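Search this site
Enter keyword
Go

Sorting out the cable drawer

2019-07-12

The woman who looks after equipment at the Grultham community rooms keeps the cables in one deep drawer, and for years it was the drawer people avoided. She agreed to talk to us while she worked through it at the long wooden table.

"I start with the black ones, and they're nearly all black," she said. "You put one down on the wood and look for the ends. Until you have the ends you don't know what you've got."

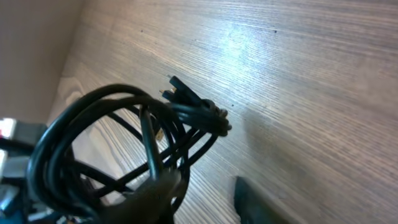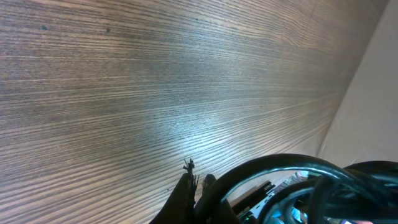
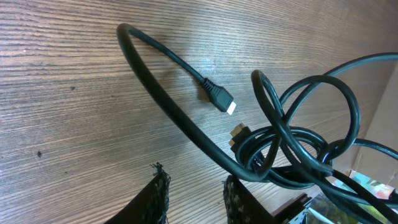 A reader in Ñahui wrote to us after our last piece on storage that winding a cable around your elbow puts a twist in it, and that the twist is why it never lies flat again. She agrees with that. She used to wind them that way herself and then tie the tail around the middle.

"That knot in the middle is the worst part," she said. "You pull on it and it gets smaller. Now I push the cord back into it and let it open up."

Her method is simple. She makes loops as wide as a dinner plate, lets every second loop turn under, and closes the coil with a strip of hook-and-loop tape. She doesn't use rubber bands, which dry out and stick to the jacket. Each coil gets a paper tag with the length and the type of plug. She bought a pack of 60 tags and expects to need more by August.

The video cables get the most attention. "People pull on the cord and leave the plug in the projector," she said. "Take hold of the plug. The ribbed bit behind it is there to take some bending, but it won't take that forever."

She throws out any cable with a cracked jacket. Anything that fits the plug but gives no picture goes in a box marked "test," and she gives each one 10 minutes with the old Wekeo monitor before deciding.

Asked whether the drawer will stay sorted, she said it depends on who borrows what. The tags come back, mostly. The tape doesn't.

Recent items
Shelving for a narrow closet
What to do with old chargers
A visit to the Grondier repair bench
Labels that stay on

Contact us | Copyright Grultham Notes | Back to top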